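What We Saw at Plemo: Our Visit to a Robot Training Workshop
Project report, Group 4
Written up by Dorottya Hajdu

Our group had chosen household robots as the topic for the autumn project, and until October we had only read about them. Then Plemo held its open afternoon in Irnberg and let us come along. I had expected a shiny robot doing tricks behind a rope. What we got was much more interesting, and I filled eleven pages of my notebook.

Getting there

We took the bus from school and walked up from the Fiore stop. We were given visitor stickers and a short safety talk, mostly about cables. Then we were split up so that everyone could get close enough to see and ask things.

How the work is done

Plemo collects recordings of people doing ordinary jobs with their hands. The people don't use their bare hands for it. They hold a gripper in each one, shaped a bit like a pistol, with two jaws at the front that open and close. A robot arm can be fitted with the same kind of jaws later, so what the person does is something the robot could do too. I had not thought of that before and it changed the whole direction of our project.

On the grippers we looked at there was a cube with black and white squares printed on it. The cameras look for these patterns, and the software works out from them where the gripper is and which way it is turned. One of us asked why not just track the hand. The answer was that flat squares with sharp corners are much easier for a computer to measure than fingers.

One run of a job is called an episode. Plemo's target for the sink and counter jobs is 1,650 episodes, and they had 900 finished when we visited. The program that sorts them is called Drakivex. It throws out runs where the markers were hidden for too long — 248 so far, which sounded like a lot to me, but they seemed quite happy with it.

The demonstration

The part everyone talked about on the way home was the squeegee work at the sink. It looks so easy when you do it at home! With grippers you have to plan how you will hold the handle before you even start, and you can't feel how hard you are pressing. We were told that new people often squeeze far too tightly and get sore wrists. 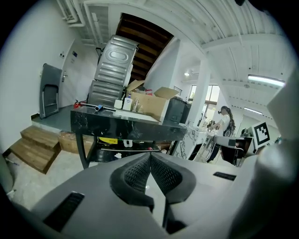 The workshop from behind one gripper, and the squeegee held in another at the sink.
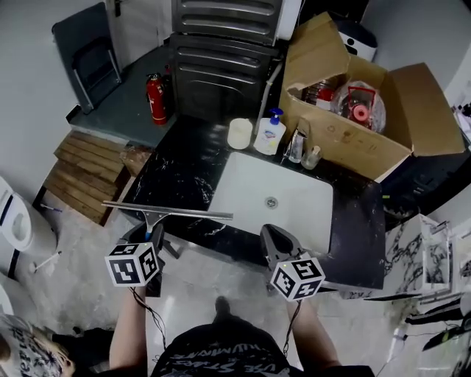

Afterwards we could try a practice pair ourselves. My job was to pick up a plastic cup and put it down again on a paper circle. It took me four goes. The first three times I closed the jaws too early and pushed the cup over, because I kept judging the distance from my own knuckles and forgetting that the tips were further out. Once I got used to it I didn't want to give them back.

Questions we still have

We did not find out how many episodes a robot needs before it can do a new job, or whether a robot trained at one sink can manage at a different one. Plemo said that second question is a big one for them as well, and that we could write to them with more.

What we will do next

For the practical part of the project we are going to build a simple gripper from card, string and two kitchen sponges, with a marker cube made from printed paper. We will film it with a school tablet and see whether we can measure its position by hand, one picture at a time. The cube template is printed already and the sponges are in the cupboard in the technology room.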